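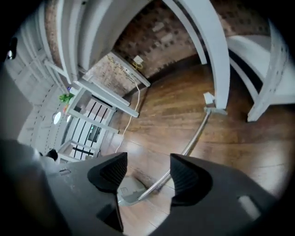 The Floor Under the Desk

Svyatoslav Onyshchenko starts at the floor. He has refitted workrooms for small firms under the name Dogar for years, and before he talks to a client about shelves or chairs he gets down on his knees and looks under the table.

"The top is what people clean," he says. "I want to know where the cords go."

A room with a brick wall and a wood floor is a common order for him now. Clients like the look of a white table against red-brown brick, and he agrees that it works. The trouble is the outlet. It is often a small white box mounted on the brick itself, so everything that needs power hangs down the wall and heads out across the boards. A long white cable that disappears against plaster shows up plainly on brown planks.

His first rule is to follow each cord with a hand from the outlet to the far end. Anything with no job gets unplugged and coiled. He ties the coils with cloth tape and labels them in pencil, because marker bleeds through.

The short cords he leaves alone. A yellow one looped near an outlet does no harm as long as feet and chair legs stay clear of it. The long ones he runs along the bottom of the wall, above the baseboard, then up the back of a table leg. He doesn't drill into old brick if he can help it. The mortar crumbles, and a landlord will notice. At Clinow, a print studio where he worked in June, he hung a tray from the underside of the table and the whole job cost $268. The owners had been quoted $789 for a floor channel.

Stands are the other thing. A metal rod with a flat base takes up little room standing, but lay it down under a table and someone will find it with a toe. It can scratch the finish, too. Onyshchenko puts felt under every base plate and keeps poles upright in a corner.

He refinishes floors himself when asked, though he prefers to send people to Usia, a two-person shop across town. A polished floor shows grit badly in window light, and he tells clients to sweep before they move any furniture back.

The last visit comes a few weeks later. He brings a flashlight and a roll of tape, and he looks under the table again.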